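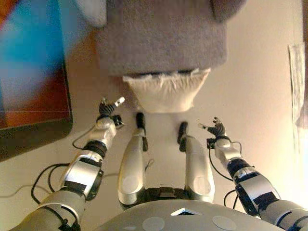

Hang the picture first and let everything else go where it wants, says Surachet Thaweesak, and I've been hearing it in his voice all day long, including while I was brushing my teeth. He left it as a voice message at seven this morning with a bus going by in the background. I played it twice, made toast, and then did the exact opposite.

So the picture is still leaning. I love it, that's the trouble! The blue and the orange are the only real color in there so far, what with the beige floor and all the gray, and every time I go past the door I catch a bit of orange and feel cheered up. If I hang it wrong I'll have a hole in the wall and a picture four inches too high for the next ten years (Mom's hallway, I'm looking at you). I held it up over where the desk might go, then over where the desk might go if the desk went on the other side, and then my arms got tired and I put it down again.

April and I'm still not done with this room. I told everybody it would be a two-weekend job. The kitchen took two weekends and the kitchen came with cupboards already in it.

Started on the tall boxes around nine, the ones Drallivico stacked against the closet door so that nobody could get into the closet. I was so mad about that on moving day and now I'm sort of grateful, since it meant I couldn't just shove stuff in there and shut the door on it. First box was all cables and bedding. Who packs cables with bedding? I do, apparently, and I even wrote SOFT on the side. Second box was the good scissors (!!!), the ones I'd accused three different people of borrowing, plus a bag of curtain hooks, the tape measure with the broken lock, and the whole pile of cards from when I had my knee done. Sat on the floor and read the cards. There went 45 minutes. I don't regret it, there was one from Aunt Lou I'd completely forgotten, where she drew the knee.

The gray felt thing has been moved again. I turned it over to look at the underside, all that white fluff, and it picks up everything, so I spent a while going at it with the sticky roller and used up most of the refill. Felt's no better on top. I had on the dark green sweater yesterday and you can guess. I'd like to find it a proper home where it isn't the first thing you trip on but you can still get at it, and right now it gets moved from one side to the other whenever I need a bit of floor. Surachet thinks it should live by the window. I think it'd fade. Does gray felt fade? I should look that up before I argue with him about it.

Lunch was the other half of the Chaiyaporn noodles, cold, out of the carton. I'd meant to heat them. They were better last night but I've had worse lunches standing up.

Then the shelf question, which I've been putting off. The one I want is the Skarnirby, the deep one, and with the doors and delivery it comes to $756, and I keep opening the page and closing it again. That is a lot of money for a thing to put boxes in. On the other hand I've been saying "when I get the shelf" since before the move, and half of what's on the floor is only on the floor because there's no shelf. I measured the alcove again to be sure. The shelf is 17 inches deep and the alcove is a hair more than that at the bottom and a hair less at the top, I think, though the tape measure with the broken lock kept snapping back on me and I got a different answer every time. I wrote them all down on the back of an envelope with question marks. Need to borrow a decent tape.

Went to Bokareo after that, mostly to get out of the house. They've moved all the hardware to the back where the garden stuff used to be, and the garden stuff is out front in the rain. I was after picture hooks. There's a whole wall of them now! The kind with one nail, the kind with two, sticky ones that say they hold up to some number of pounds and that I don't trust after the bathroom mirror. I don't even know what my picture weighs. I stood there bouncing my hands up and down trying to remember how heavy it felt this morning, and a lady reaching past me for the cup hooks gave me quite a look. In the end I got the two-nail ones, a new refill for the roller, a little level because I'm sick of using a glass of water, and a bag of those felt dots for chair legs so I don't wreck the floor before I've had a chance to enjoy it. Forgot the tape measure. Walked right by the tape measures, I'm sure of it.

Came back the long way past the old place. Somebody's got the light on in my kitchen and they've put a plant in the window, a big leafy one. It looks nice. I felt funny about it for a block or so and then I thought about how the cold used to come in under that back door and I was fine.

Rain got heavier so I did inside things the rest of the afternoon. Swept the beige floor, which shows less than the dark one at the old place did but shows hair. Mine, all mine. I found out if I sweep toward the door I end up with everything in the hall, so now I sweep away from the door and pick it up by the wall. Wiped the windowsill. Wiped the baseboards down on my hands and knees with an old sock and got a good rhythm going, radio on, and did the whole long wall before I noticed I'd been kneeling on the scissors.

Called Surachet back at five and told him I had hooks. He said good, and was it up. I said I had a level too. He said good, and was it up. I changed the subject to his sister's wedding, which is going to be enormous, and he told me about the seating chart for so long that I managed to fold every single thing from the SOFT box while he talked. The flat sheets went okay. I gave up on the fitted ones and rolled them. He says his mother can do a fitted sheet so it looks like a book. I'd like to see that in person.

He did make me promise one thing, that I'll cut out a piece of newspaper the same size as the picture and tape it on the wall and live with the newspaper for a couple of days. That way it's only tape. I said I don't get a newspaper and he said wrapping paper then, and I do have wrapping paper, I have roughly 31 half rolls of it, I'd just unpacked them (why do I move wrapping paper from house to house). So after supper I did it! Snowmen side out by mistake. It's up over the spot where the desk would go if the desk goes by the window, and I went out in the hall and came back in like I was a visitor. Too high. Brought it down a bit. Went out and came in again. Now I think it's right, or right for sitting, anyway, and a little low if you're standing. Will I mostly be sitting in there? I suppose if there's a desk.

The thing about the desk is that I haven't chosen that either. I could use the old one from the basement, the drawer sticks but the top's good, and then the shelf money doesn't feel so bad. I'd have to get someone to help me up the stairs with it. Or I take the legs off. I remember putting those legs on and it was a whole evening and a lot of language.

Supper was eggs, by the way. Eggs and the end of the good bread. Need: bread, eggs, dish soap, light bulbs for the hall (the small base, check before buying this time), a tape measure, birthday card for Lou.

It's ten now and I've just gone in to turn the radio off and had another look at the snowmen. Still seems right. The knees are complaining and my hands smell like baseboard. The wedding sister wants to know chicken or fish by the end of the month, and I have to remember to tell him fish.

Tomorrow: the last tall box if I can lift it, and go down and see if those desk legs will unscrew. Put the felt dots on the kitchen chairs too, they're on the counter in the bag.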